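I've been putting the March equipment list together all week, and the line that hurts is instruments. Needle drivers wear out, and the quote from Zelow came to $1,642 for a pair (shipping extra, of course!).
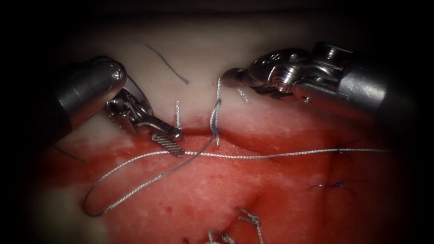

Jayasinghe thinks we should buy 6 at once and haggle, as jaws only ever get pricier.

Maybe so, but I'd still like to hold some money back for practice pads and suture.
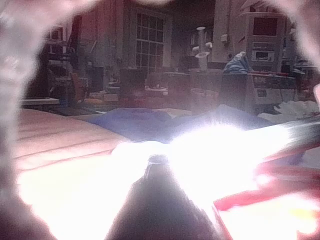
Lighting is my other worry, and I've moved it up the list twice now. A decent dimmable lamp isn't much next to an arm. With a white glare like that spreading over the tabletop, I'd happily give up 2 spare cables for one.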